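Gathering folding demos for the Erholm project

So my part of our class project was collecting examples for the folding model, which we nicknamed Illik. I figured it'd be easy (it's laundry!) and I was so wrong. By the end of April I had 366 demos, and 75 of those got tossed for bad timing or a dropped grip.

Sweaters were the hardest for me. Knits stretch when you pull on a sleeve, so I learned to lay everything out flat first and go slow.
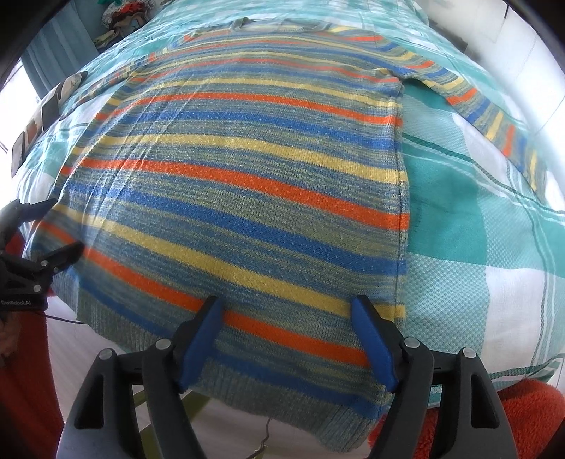
Why not record the same fold over and over?
The model would just memorize one starting position, so each demo should begin with the garment turned or shifted a little.

Next I want more pants and a lot more towels. My labels need cleaning up too, I kept switching between "cuff" and "sleeve end"!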